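Search this site Search

Week 3: Reading a room before you tidy it

Hi everyone. I typed these up on Monday night (2018-10-01) from what I said in class, plus a few things I forgot to say because we ran over. If you missed the session, start with these notes and then do the worksheet. It's the one with the Zisel logo on it.

So last week we did closets, which are easy. A closet has one job. This week is the shared room, the kind with a table, a couple of chairs, some clothes hanging up, a fan, boxes by the window and two or three people who all need to be in it at once. I love these rooms! They're a pain, but I love them.

The first thing I want you to do is nothing. Stand in the doorway and look at the floor before you look at anything else. Most of us go straight for the table (I do it too, I've been doing this for years and my hand still goes to the table) but the floor tells you how people walk. Where are the cords? Where would you put your foot coming in with a full laundry basket?

Cords
My rule is that a cord gets dealt with before a single box moves. Find the power strip, then follow each cable back to whatever it feeds. Anything you can't trace gets a piece of masking tape and a question mark. A strip out on open floor should go along a wall or under a table, and the extra length gets coiled and tied loosely. Don't run it under a rug, please. Somebody asked about the Nurkuteck cord channels: they're fine, but the stick-on kind came off my wall in July, so I'd use the screw kind if you're allowed.

Windows and glass doors
Big glass doors collect stuff. There's light, there's a bit of free floor, and before long there's a row of boxes. Ask whether the door has to open. If it does, that floor is a walkway and you treat it like one. Cardboard that's waiting for recycling gets flattened the same day and tied. In my own place I once kept flat boxes behind a door for 60 days "just in case" and used exactly none of them.

Fans
A pedestal fan needs more room than its base. Give it clear space front and back, keep hanging clothes well away from the guard, and plan where it's going to live in winter before winter comes.

Clothing racks
Fine in a shared room if it has an end date. Otherwise it's a closet and you go back to the Week 2 notes.

Bins
Lid on, one per kind of trash, and close to where the trash gets made. A bin by the window when all the wrappers are at the table won't get used much.

For next time
Draw a floor plan of one shared room you know. Rough is fine, pencil is fine. Mark the outlets, the walkways and everything that sits on the floor. Then pick three things to move and write a line on each. The Kamow reading is on the shelf outside room 744, please put it back when you're done.
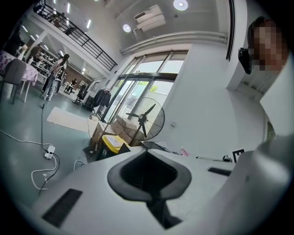

Fig. 1. Shared room with fan, boxes by the glass, and cables across the floor.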